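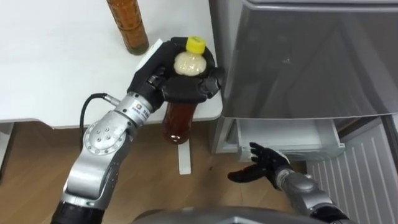
Stand 10. September 2024, Checkliste Nonerik, Fassung für die Küchenzeile

Ich hab die Liste mal wieder durchgearbeitet und meine Kommentare gleich druntergeschrieben (kursiv, damit man sie beim Ausdrucken überspringen kann). Die Urfassung ist von 2022 und kam von Promorent, da ging es noch um Arme auf Sockeln. Ein Humanoider kann umfallen, das ändert so einiges! Gilt für alle Läufe, bei denen Flaschen vom Tisch in den Kühlschrank sollen oder zurück.

## A. Vor dem Einschalten

- [x] **Not-Halt geprüft, beide Taster.** *Einmal wirklich drücken, bitte, ein Blick auf den Taster reicht mir nicht. Löst sauber aus.*
- [x] **Sicherungsseile am Rücken eingehängt und auf Zug kontrolliert.** *Karabiner Nr. 9 ist getauscht, der alte liegt im Schrott und soll da auch bleiben.*
- [ ] **Kabelweg frei.** *Hier bin ich pingelig. Die Schlaufen auf dem Boden müssen so liegen, dass der Roboter bei einem Schritt nach hinten nicht drauftritt – und ich auch nicht. Haken kommt erst, wenn wir uns auf eine feste Seite geeinigt haben.*
- [x] **Tischkante und Tischfüße auf Abstand geprüft.** *Die Fußstange steht weiter raus, als man denkt.* 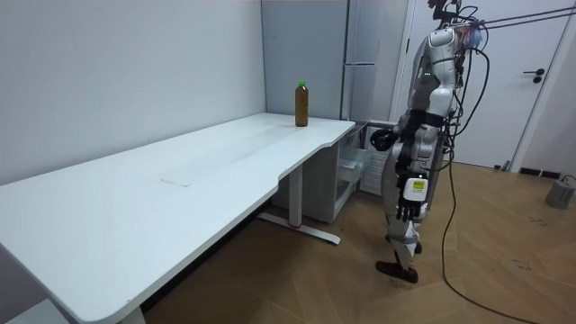 **Darf jemand an den Tisch, solange der Roboter steht und nichts tut?**
Erst nach dem Not-Halt. Ein stillstehender Roboter mit aktiven Antrieben zählt bei uns als laufender Roboter, auch wenn man nur schnell eine Flasche geraderücken will.

## B. Greifen und Ablegen

- [x] **Nur verschlossene Plastikflaschen, kein Glas.** *Tee klebt fürchterlich, aber Scherben wären schlimmer. Deckel vorher von Hand nachziehen!*
- [x] **Greifkraft laut Parametersatz 221.** *Der 748 ist für den Leerlauf gedacht und hat mit Flasche in der Hand nichts verloren. Steht jetzt auch so am Bedienplatz.*
- [ ] **Zweite Hand in definierter Ruhelage, bevor die erste zugreift.** *Mein Lieblingspunkt, weil er so gern vergessen wird. Alle schauen auf die Greifhand und der andere Arm macht derweil, was er will. Bei Dretadley steht das als eigener Schritt im Ablauf, das übernehmen wir so.*
- [x] **Reichweite zu Griff und Tür mit langsamer Fahrt abgefahren.** *Keine Auffälligkeiten.*
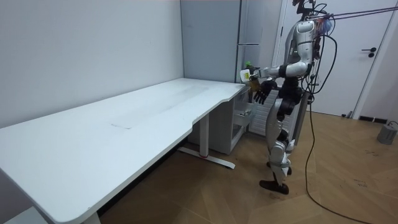

## C. Nach dem Lauf

- [x] **Flasche abgestellt, Hand leer, dann erst Antriebe aus.** *Genau in der Reihenfolge.*
- [x] **Boden auf Flüssigkeit kontrolliert.** *Auch unter dem Tisch und vor dem Kühlschrank. Holzboden und Tee, das wird eine Rutschbahn.*
- [ ] **Schubladen und Türen zu.** *Ich hab mir schon zweimal das Schienbein gestoßen, also nehme ich das persönlich.*
- [x] **Eintrag im Betriebsbuch.** *Bitte auch Beinahe-Vorfälle! Der Eintrag vom Februar („Seil kurz straff, sonst nix“) war Gold wert.*

Offen sind also Kabelweg, Ruhelage und Schubladen. Die ersten zwei sperren für mich den Automatikbetrieb, bis dahin nur mit reduzierter Geschwindigkeit und einer Person am Taster. Das Formular von Ngô hab ich noch nicht eingearbeitet, mache ich bei der nächsten Runde.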